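Cans, cardboard and a bit of grey tape

Posted Mar 13, 2023

A few of you asked about the cardboard shelving after I mentioned it at the Udwood swap day. It's a very small gallery (sorry!) and there's a lot more chat than pictures, but that's pretty much how I do everything.

For anyone new, I've been mucking around with cardboard storage since October, when we moved into the unit out at Mollomdale and found ourselves with plenty of floor and not one shelf. I priced up a decent steel set and then sat in the car park eating a sausage roll and thinking about the stack of flattened boxes already at home. Cans seemed the obvious thing to start on. They're all the same size, they're heavy enough to show you straight away when a shelf is rubbish, and there's always somebody about who wants a drink.

The first try sagged in a fortnight. I'd run the flutes the wrong way, with the ridges going front to back when the span was side to side, and it bowed in the middle like an old couch. Oana Pană took one look, turned a scrap ninety degrees, leant on it and handed it back to me without a word. So the flutes run lengthways now! I also fold the front edge under on itself, a double fold, which gives you a little lip, and I score the fold with the back of a butter knife. A craft knife goes straight through if you're heavy-handed, and I am.

First up, the shelf in use. Two green cans, one with white lettering, a small cardboard box in among them, and you'll see what I mean about the plain beige board. I keep thinking I'll paint it and then I never do. 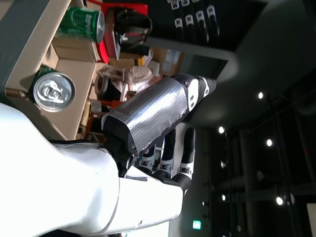 What I like most about cardboard is how quickly you can change your mind. I've shifted the height of that kind of shelf more times than I'd like to admit - first it was too tight to get my fingers over the top of a can, then it was so roomy that I started stacking a second layer, and the second layer is where things go bad. One layer, leave a hand's height above it, done. If you want more cans, build another shelf.

The other thing I get asked is whether to store them lying down or standing up. I've gone back and forth! Lying down, they roll, obviously, and you want a slight slope to the back so they roll the right way. Standing up, they behave themselves but you can't read a thing from above except the lid, and every lid looks like every other lid. At the moment I do a mixture, and I put a small box in as a stopper wherever there's a gap. Tea boxes are good. So are the ones light globes come in, though they squash.

I did a tally over summer, for my own curiosity, and 767 cans went through the unit before the shelf needed any repairs. The repair was a strip of tape and a folded wedge under one end. I was unreasonably proud. Sudheer Pillai reckons I should have weighed the lot as well, and I told him he's welcome to come and do it.

Now, boxes. These matter more than the shelves, if you ask me, since everything arrives in one and leaves in one, and they cop a hiding in between. My favourites are the low open ones that Frerichs put out by the side door after their deliveries (ask first, they're lovely about it). I cut the top flaps right off, keep one to lie flat in the bottom, and run a wide tape across the front where your hands always land. It stops the face going soft. Go for the cloth-backed stuff if you can get it, because the shiny brown tape peels as soon as the weather turns sticky.

I try not to cram them. Once you've got a box full of cans jammed in on their sides, you end up tearing the rim getting the first one out, and after that the whole wall goes. Leave a bit of room for fingers! The worn edges on my boxes are all from before I learnt that.

Next, one of the open boxes on the black table. Grey tape along the front, a can resting on a tilt inside with its lid over the rim, and another can upright by the left-hand side. The inside is that nice pale beige that shows every mark.
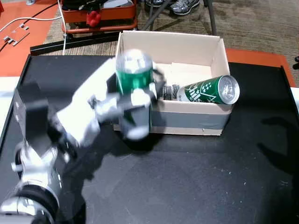
Margareta Vasiliu: We've used taped boxes for preserves at our place for years and my only quibble is with putting the tape on the outside. Wrap it right over the top rim as well and down the inner wall a few centimetres, and you won't get that worn edge at all. Also, have you tried a strip of rubber mat on the bottom? The loose flap slides about if you carry it any distance, and ours used to end up bunched under the jars.

Oh, I love that, thank you Margareta! I've got half a roll of the non-slip stuff left over from the kitchen drawers, so that's my evening sorted. I'd worried that tape over the rim would make it too thick to nest one box in another, but a couple of millimetres can't hurt.

Cornel Barbu: How does the shelf go in damp weather? I'm closer to the coast than you and mine went like wet toast.

Not brilliantly, if I'm truthful, Cornel. I lift the bottom one off the floor on two offcuts of pine so the air can get under, and I keep everything away from the outside wall. A friend swears by a thin coat of watered-down PVA on both sides. I've only tried it on a test piece - it went stiff and a bit crinkly and smelled like primary school - but it did hold up for nearly 2 weeks sitting in the laundry, which is the dampest spot we've got.

Brynhildur Oddsson: Do you have measurements for the double fold?

I do, on the back of an envelope somewhere! From memory it's three centimetres for the first fold and a whisker less for the second, so it tucks in without buckling. I'll find the envelope and pop the numbers up with the next lot of photos, along with the corner joints, which I've only just worked out how to do without glue.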